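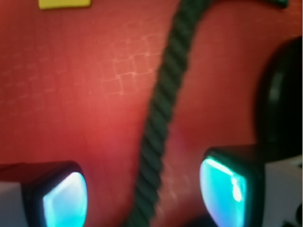

Teaching a robot by hand is slow, fiddly and far more fun than I expected, and after a whole summer of it I still look forward to my turn at the controls. We've spent most of August on one job, picking up a rope and moving it somewhere else, and if that sounds easy then you are very welcome to come and have a go! A block stays the shape it was when you put it down. A rope doesn't, and so every single attempt starts with a small decision about where to take hold. The moment I like best is when the fingers have come down on either side, with the two blue-green pads facing each other and the dark green rope running between them, and you haven't closed yet. You can still change your mind. Najwa Sfeir calls it "the breath", and she has got the whole team saying it.

For those who joined the list after the spring issue, a quick catch-up. The Surkiseck project is our attempt to collect a good, varied set of demonstrations on everyday handling jobs, all driven by people. You hold the Zarport hand controller, the arm copies what your hand does, and everything the arm sees and does is saved along with it. Later on a model is trained on the lot, and we find out how much of your good sense (or your bad habits) has rubbed off. We have 2,497 demonstrations saved across all the tasks so far, and 199 of those are rope.

I know 199 doesn't look like much next to the total. Rope takes longer. We also threw out 104 attempts before getting there, mostly in the first fortnight, and I'd say a good half of the bin is mine. My trouble was rushing the close. I would come in at a nice height, get impatient and squeeze while the fingers were still at a slant to the rope, and it would roll out from under me. Najwa watched me do that for most of a morning before suggesting that I turn my wrist first and go down second. It felt like learning to park all over again, but the difference was huge, and it's now the first thing we tell newcomers.

So, how does a round go? Somebody lays the rope down, and we do try to be properly random about it, because people are terrible at being random. Left to ourselves we all make the same tidy wave. Najwa's answer was to have whoever is driving look away while their partner drops the rope from a little above the tray and leaves it as it lands. The other things stay in as well, and they get shuffled between rounds. I was against that to begin with (one thing at a time, I said, quite grandly) and I've come round completely. Once there are big round buttons and a block or two to steer past, you stop swooping in from the same side every time. You plan a bit, you come in higher, and the recordings are much more varied for it. 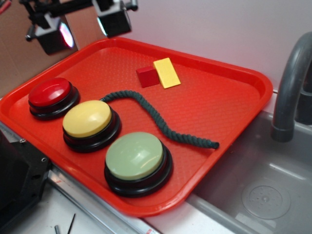 The other thing we changed was how we finish. In the early recordings people would put the rope down and let go of the controller straight away, so the arm simply stopped wherever it happened to be. When we trained a first rough model on those, it would do a perfectly decent lift and then hover over the tray like someone who has walked into a room and forgotten why. Very funny the first few times! Now everyone opens the fingers, lifts clear, and waits for a slow count of 4 before ending the recording. It's dull, but the hovering has got a lot better.

Speed has been the big argument of the summer. Half of us think you should drive as smoothly and slowly as you can, so that the arm has plenty of good examples of each stage. The other half think slow driving gives you a timid robot. I'm in the second camp, noisily, but I have to admit that the slow drivers' recordings are lovely to watch back. We are keeping both and labelling who drove what, and we'll train on each pile separately before mixing them. If anyone on the list has tried the same with soft things like cloth or cable, please write in and tell me how it went, as I'd love to compare notes before we start.

A word about watching back, too. Please do it! The wrist view looks blurry and cramped when you first see it, and the fingers fill a lot of it, but you learn things there that you would never pick up from beside the bench. I had no idea how far I let the hand drift between lining up and closing until I sat down with a mug of tea and went through twenty of my own in a row. The side view is better for seeing where you came from and what you nearly knocked on the way. We look at the two next to each other at the end of each session, and it has become quite a sociable half hour.

Our visitors from the Boateng group came for two days towards the end of the month and took to it straight away. They normally guide their arm by physically holding it and pulling it through the motion, so a controller was a new idea for most of them, and they were soon arguing over turns. They thought our way made the rope harder because you can't feel it tug. Fair point. Holding the arm gives you that, although your own hands and sleeves then end up in half the recordings. I'd like to try both on the same task, and Najwa is already working out how we'd line up the timings.

Next is the sink. We'll be asking drivers to lift the rope out of the tray and lower it into the basin next door, which means getting over the rim and keeping well away from the tap. I tried it a few times on my own and made a proper mess of it, so there's plenty of room for somebody to show me up. After that we'll probably go on to the buttons, with the rope left in the way on purpose.

If you fancy a turn, put your name on the sheet by the Stesturen door before 21 September 2018. You don't need any experience, and people who have never driven an arm often give us the most interesting recordings. Sessions last an hour with a break in the middle, since your wrist does get tired. Bring a friend to drop the rope for you.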